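Okay, a few of you asked what happened with my Skeka account, so settle in. I've got tea and a grudge.

Background for the newer folks: Skeka was a little crypto exchange run out of an office above a tire shop in Narkley. I signed up in 2017 like every other genius in my family. Put in $1240 of my own money over one winter and felt very clever for a few weeks!

It worked fine at first. E-transfer in, coins out, cheques if you asked nicely. My brother-in-law cashed out enough for a used snowblower and we never heard the end of it.

Then last January withdrawals went to "pending". Mine sat at pending for 16 days. I emailed and got a ticket number. I emailed again and got a different ticket number (same wording, same typo in "inconvenience").

The owner, Afonso Godinho, posted on the forum that it was a banking issue and everyone should be patient. He was quite charming about it, I'll give him that. He answered people by name. I remember thinking, well, he seems nice.

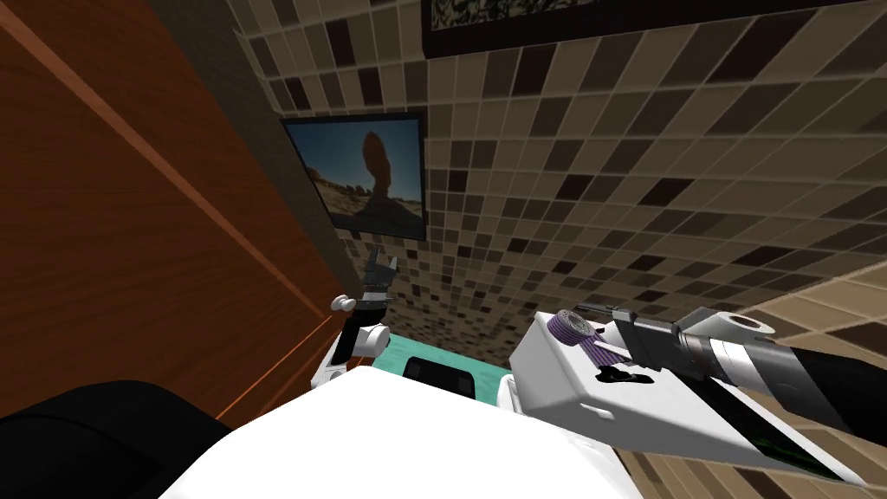

Anyway, the forum went read-only a week after that. Then the phone number stopped ringing through. Someone drove out to Narkley and the tire shop guys said the upstairs had been dark since before Christmas.

So 383 of us ended up in a group chat, which is its own kind of punishment. Half the messages were price charts. One fellow was convinced the coins would be back by Easter and got really shirty with anybody who asked how.

The person who got things moving was Balakrishnan D'Souza, who'd lost a good deal more than me and had the patience to go through the blockchain stuff line by line. He put together a spreadsheet of deposit addresses and asked everybody to send in theirs. 307 people did. The rest of you, I love you, check your messages.

What he found: our deposits went into one big wallet, and from there they'd been going out to another exchange called Tenberg for months. Months! While Afonso was on the forum telling us about his bank.

I should say Afonso's lawyer claims that was normal "liquidity management". Maybe it was. I don't know what that looks like when it's done properly and I'm not going to pretend I do. A judge can sort that one out.

Got the letter yesterday, dated Jan 18, 2019. Skeka is officially in receivership and a firm called Strand is handling claims. There's a form. It's long and it wants your deposit history, your ID and a signed declaration.

If you still have your confirmation emails, print them. If you used an old work email (me, an idiot) ask IT very sweetly whether they can dig up the archive. Mine could, and it cost me a box of Timbits.

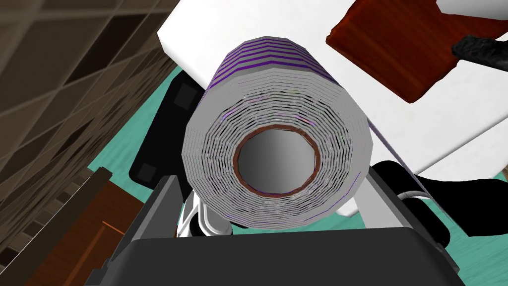
Tuesday-night energy, any night of the week.

Couple of answers before I go to bed. No, I don't know how many cents on the dollar. Strand's letter doesn't give a number and I wouldn't trust one this early.

Yes, people are already getting messages from "recovery agents" who want a fee up front to get your coins back. Please don't pay them. They've clearly got hold of the customer list and they're working their way down it.

And yes, I still own a tiny bit of bitcoin. It's in my own wallet now, with the seed words written on paper in a spot my husband thinks is ridiculous.

Will post again when Strand sends the claim numbers out. Mum, if you're reading this, the snowblower is still his and no, he won't share it.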